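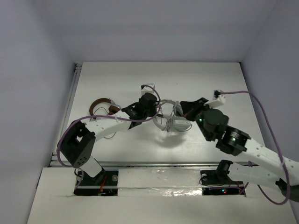 Two arms and a white headset on the work surface.

Harries Call Notes

Version 2, 2023-06-21

What is in this package

Harries Call Notes is a set of written notes from telephone support calls at a small hearing-care shop. It contains 84 notes in plain text and one table with the topic of each note. The notes were typed by the person who answered the call, in most cases while the caller was still on the line. No sound recordings are included.

The package was prepared by Eluned Owen. Trefor Probert read all notes a second time and corrected the topics.

Files

notes/ - one text file for each call, named by its number
topics.csv - note number, main topic, second topic (may be empty)
shortforms.txt - list of short forms which the staff use
changes.txt - what is different from version 1

All files are in UTF-8. The table uses the semicolon as separator, and the first row has the column names. If your program shows everything in one column, please set the separator by hand.

Topics

There are five main topics: appointment, battery, repair, bill, other. We know that "other" is too large. In version 1 we had many more topics, but the two readers disagreed too often and we reduced them. A note about a repair that also asks for the price has "repair" as main topic and "bill" as second topic, also when the price takes more lines in the note.

Short forms

The staff write very short. "CB" means call back, "NA" means no answer, and "w/d" means the caller will decide later. We did not replace the short forms in the notes. One of them, "PU", was used for both pick up and paid up, so please read the complete line before you decide. Spelling mistakes are also kept.

Removed information

Names, street addresses and telephone numbers of callers were replaced by [NAME], [STREET] and [PHONE]. Dates of birth were removed with no mark. The product names Isent and Ultus stay in the text, as many questions make no sense without them. If you find a personal detail that we overlooked, write to Eluned before you do anything else with the file.

Known problems

- Note 50 ends in the middle of a word. The original is the same.
- Long calls have often shorter notes than short calls, so the length of a note says little about the call.
- All calls from October are missing from the package. The notebook for this month was kept on paper and is not typed yet.

Use

You may use the notes for teaching and for research on short written language. Please do not use them to judge the work of the staff. When you publish, name the package and the version number.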